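Search this site
Enter keywords

Recording two guests in one room, revisited

August 2020

The interview with Hạnh Mạch for the Kiltmont series is edited and uploaded. Several listeners wrote in to ask why her first ten minutes sound different from the rest. The short answer is microphone placement. The longer answer follows.

Hạnh does voices for Gamulon, a cartoon series with a small cast and a lot of creatures. Voice actors move when they work. They lean in for a whisper and back off for a shout, and most of them do this well enough that the engineer can leave the gain alone. In an interview they stop doing it. Hạnh speaks at close to performance level when she tells a story, then drops well below that when she is asked a direct question.

I had set both microphones at the distance I use for the host, a hand's width from the mouth. Her peaks were clipping on the laughs. After the first break I moved her microphone back and to one side, and turned the gain down to match. The room is more audible from that point on. I applied a high-pass filter at 108 Hz on her track and left the host's track flat. I tried 200 first and it took the chest out of her voice.

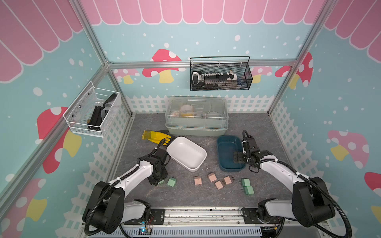
Hạnh's account of how she builds a character was the part I most wanted to keep. She starts with the mouth shape, then the breath, then the pitch, and she does not look at the artwork until she has a rough voice. Her reasoning is that artwork pulls everyone toward the same choice. Give ten actors walls of red and pink mushrooms on pale blue with white dots, a pink scalloped awning along the top, and most of them will go high and bright before they have read a line. She would sooner read the script cold and find out that the mushroom is tired and has a bad knee. She used that voice at her audition in May and got the part.

The raw session ran 108 minutes. The published episode is 50. Most of what went was crosstalk, plus one long section on contracts that she asked me to remove. I also cut a discussion of Sadeghi, the stage play she toured in before Gamulon, and I regret that one. It may go out separately if the host can record a new introduction.

Two technical notes for anyone doing the same job. Record each person to a separate track even if the mixer tempts you to sum them — a laugh on one side will sit on top of an answer on the other. Also record 40 seconds of the empty room before anyone sits down. I forgot, and had to build the room tone out of pauses.

The next episode is a phone interview with one of the Famotell writers, so the placement problem will not come up. The line noise will.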